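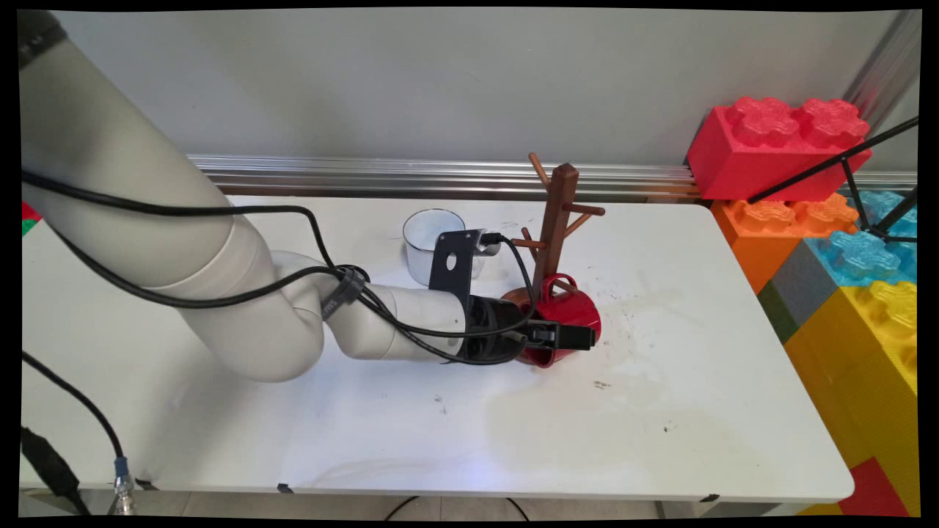
Robot arm over a white tabletop.

Looking after cards and chips for a home poker night

Plastic cards can be wiped with a barely damp cloth, one at a time, and left to dry flat. Paper-coated cards should only be wiped dry. Keep 2 decks going and swap them every hour or so.

Clay chips pick up grease from crisps and hands. Wash 20 at a time in lukewarm water with a drop of washing-up liquid, using an old soft toothbrush on the edges. Don't soak them, and never use the dishwasher. Our Stivbridge set has 430 chips, so we do one colour a week.

Brush the felt in one direction. Blot spilt beer at once and don't rub. 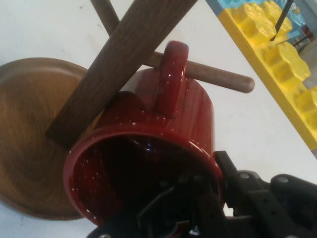 A reader in Allarcombe writes that talcum powder on sticky cards made hers worse, and that she now uses cornflour, shaken in a paper bag with the deck and then dusted off well.

Store chips in their racks, away from radiators.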